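Notebook, September, started 10:40

CO2 logger comparison, Flirnham rooftop site. Continuing from the page with the coffee ring.

Pulled the overnight file from the Davari unit and the one from the Nakajima unit sitting next to it. Same intake line, same dryer, same clock. They still disagree by 5 ppm, and the Davari is still the high one. The supplier's note calls this "within expected field variation." I would like to see whose field. For city background work, 5 ppm is most of the signal we were asked to find.

Swapped the inlets to see if the offset follows the tubing. It stayed with the instrument. So not a leak in the line, or at least not only that.

Ran both on the reference cylinder, 10 minutes each. The Nakajima settled fast. The Davari drifted upward the whole time and was still moving when I stopped. Want a longer run before I say anything in writing, but a sensor that can't sit still on bottled gas shouldn't be used to tell a city council its traffic plan is cutting emissions.

Which brings me to the Drendinik report. Read it again over lunch. The claim is that street-level CO2 dropped after the lane closures, based on 11 loggers, all of them the Davari type. Things that bother me:

– No mention of a reference gas check anywhere, before or after.
– The "before" period is late winter and the "after" period is early summer. Heating goes off, trees leaf out, the air mixes deeper. You'd see a drop with no lane closures at all.
– Wind is treated as one yearly average. Why?
– The map is smoothed so much that a single bad logger could color half the downtown.

None of this means the closures did nothing. It means the report can't tell, and the summary is written as if it can. I'd like the raw files. Asked once already, got a PDF.

14:15. Longer cylinder run on the Davari. Logged 806 readings before I shut the valve. Drift slows down but doesn't flatten. Warm-up could explain part of it, and the enclosure gets hot up there, so temperature is next on the list. The manual says the correction is automatic and gives no numbers for it, so I'm treating it as unproven.

To do:
repeat with the enclosure shaded
move the Nakajima to the other shelf, same inlet
ask for raw Drendinik files again, in plain text this time
order a second cylinder, this one is getting low

Not changing any of the posted site data until the shaded run is in.
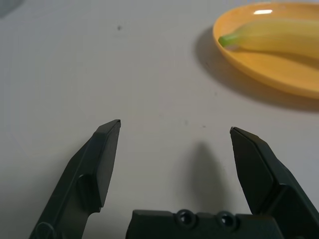

Gripper fingers over the white tabletop.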